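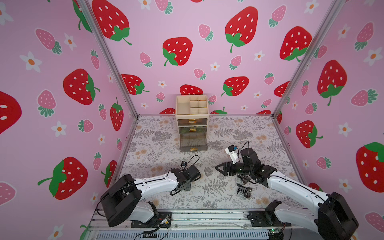
Yurani Quintero
Instructor, Home and Small Office Organizing, Tratdale Adult Learning

Session 4 handout -- small drawers, small stuff

Picking up where we stopped. Last time was shelves and open bins. Tonight is the little drawer tower, the kind that sits on a counter or desk. Bring your tape measure back out.

Terms first, same ones on the worksheet:

Footprint -- the space the unit takes up on the surface. Not the drawer space. People mix these up every term.
Clearance -- how far the drawer needs to come out in front. Measure with the drawer fully open, plus your hand.
Load -- what goes in, by weight and by bulk. Snack packets are nearly all bulk.
Top tray -- open area on top of the unit, if there is one. Treat as a landing spot. Empty it every evening or it becomes storage.

Picking a unit. Plastic is fine for dry packaged food, wipes clean, light enough to move when you clean under it. Check that the handles are fixed tight before you buy. Pull each drawer all the way, look for a stop at the back. No stop = drawer on the floor sooner or later.

Where it goes. Back of the counter, drawers facing out. Leave the surface in front clear, you need somewhere to sort. Patterned walls or a busy floor: go for a plain, pale unit. Loud prints and a loud organizer together make it harder to find things, esp. for kids and for anyone with low vision. Strawberry wallpaper came up in the chat last session, so yes, a beige or cream one works well against pink and red.

Worked exercise (Ulises Tamayo's break shelf at Nonero, used with his permission)

Shelf depth 400 mm. Drawers need 118 mm to open far enough to reach the back. Unit has to leave at least 70 mm behind it for the outlet. Work out the deepest unit he can use. Do it on paper, then check against your neighbor. Answer is on the last sheet, dont look first.

Sorting steps

1. Everything out in one pile in front of the unit.
2. Check dates. Expired goes straight in the trash, no "maybe" pile.
3. Group by kind. Color of the wrapper is a good quick stand-in if each flavor has its own color.
4. One kind per drawer. Most-used kind in the drawer that's easiest to reach, for small kids thats usually the bottom.
5. Stand packets on edge if the drawer is deep enough. Flat stacks hide the bottom ones.
6. Close each drawer before you open the next. Light units tip. 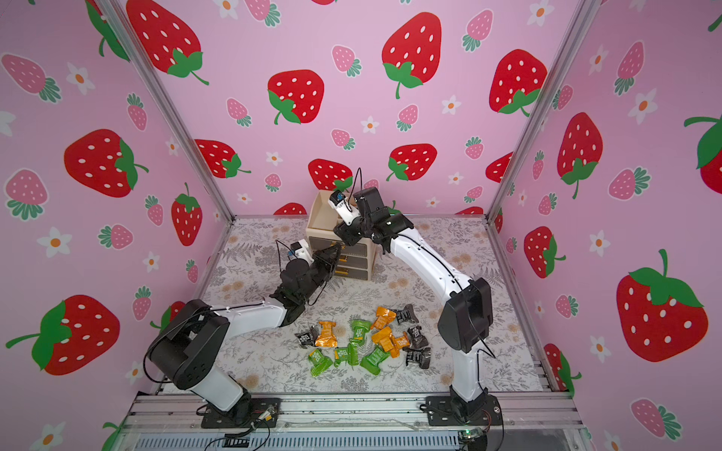
What do I do if I have more kinds of snack than drawers?

Put the two you eat least together in one drawer with a strip of card down the middle. If that's still not enough, the extra kind goes in a bin in the cupboard and you refill from there.

Labels. Wait a week before labeling. Groups shift once people start using the thing. Then masking tape and a marker, front of the drawer, below the handle so fingers don't rub it off. Printed labels look nice but you won't redo them when the contents change, and they will change.

Refill rule. Old packets to the front, new ones behind. Same as the shelves lesson. If a drawer won't close you have too much in it -- take some out, don't push. The runners on the cheaper units bend.

Homework for session 5: one drawer unit or one single drawer at home, before and after notes. Half a page is plenty. Write down what you moved and what you threw out. The Castaño group shares theirs first, then Astia.

Worksheet answer: 400 - 118 - 70 = 212 mm. That's the max, go a bit under.

Bring next time: scissors, card, masking tape. Room opens 13 minutes before the start, not earlier, there's a class in there before us.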